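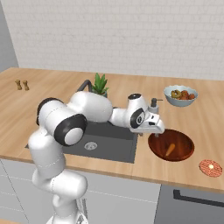 Arm over the cutting board, gripper at the left rim.

Kitchen arm notes: counter, sink and microwave

These tips come out of the Dunirlow build, a kitchen arm project in a shared workshop. The kitchen model was done first and the counter hardware second. Most of what follows applies to any light six-joint arm working over a domestic counter.

Base position
Set the base so that the sink and the board can both be reached with the elbow bent. An arm at full stretch sags at the wrist and loses accuracy at the fingertips. If the upper link has to cross the sink, check its height against the faucet first. A gooseneck is the tallest thing on most counters, and planners that only check the gripper for collisions will pass a path that puts the link straight through it. Enter the faucet as a solid block with 2 inches added on every side. Do the same for soap pumps and plants.

Cutting boards
Boards with a raised lip need their own approach height. Measure to the top of the lip, not to the cutting surface. Come in over the rim, clear it, then lower. Fingers that descend at an angle will catch the lip on the way out even when they missed it on the way in.

Long vegetables should be gripped across the short axis, near the middle. A carrot tapers, so the balance point sits toward the thick end. Set the grip force low and raise it in steps of 3 percent until the item stops rotating in the fingers.

Fingertip pads
Bare plastic fingers slide on glazed bowls. Zullham pads are cut oversize; trim them flush or they foul the lip of a plate. Wash with dish soap, dry, and replace when the surface goes shiny. Contact cement holds better than the tape supplied, though removal takes a heat gun and some patience.

Microwave and wall oven
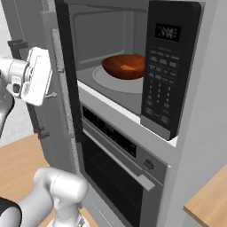
Can the same program be used for a microwave and a wall oven?
Only the top-level sequence carries over. A side-hinged microwave door swings through a horizontal arc and a drop-down oven door through a vertical one, so each needs its own handle path, its own force limit and its own parking position for the arm.

Door paths
Record the hinge line before anything else. Two points on the hinge and one on the handle are enough for the Pomare path tool to generate the arc. Split the arc into 8 segments and limit the pull force on the first one, where the latch lets go. After that the door needs very little force – if the reading climbs again, the hinge line is wrong.

Open the door fully before sending the gripper to the turntable. A half-open door leaves too little room for the wrist. Use the center of the turntable as the reference point and store the bowl position as an offset from it. Turntables stop where they like, so look up the bowl again after every heating cycle.

Settings kept from the last session
Prelent controller, firmware default gains. Travel speed over the counter 51 percent, reduced inside any cavity. Fingers fully open on approach to bowls. Emergency stop mounted at the front of the bench, on the side away from the arm.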